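Subject: Re: [baths] Kamolrat spring, flow and closing hours

Nattawut Kaewmanee wrote:
> Does anyone have current numbers for the Kamolrat spring? The
> Sketdale guide gives the source at 70 degrees and says the lower
> pool is open all night. It also dates the bathhouse to 632, and I
> can't find where that comes from.

The source temperature matches what is posted at the gate. The pools are cooler. Water runs through 300 meters of open channel before it reaches the upper basin, and the reading there was 50 when I checked in the morning.

The lower pool is not open all night. It closes at 9 pm, and the last ticket is sold an hour before that.
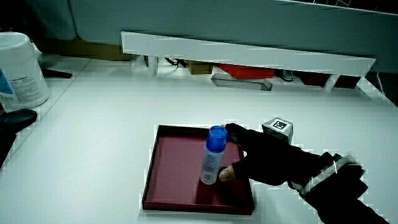
Kamolrat, May

The year 632 is in the temple record, but it refers to the shrine at the top of the steps. The bathhouse is not mentioned until much later, in a land survey that lists it under the old village name, Fotlow. The guide seems to have merged the two entries.

The path from the Fotlow side is closed above the second bridge. Use the road. Parking is on the left before the ticket office.

I have a copy of the survey page and can send it off list. I have not seen the first edition of the guide, so the error may be older than the one you have.

Thitima Ruangrit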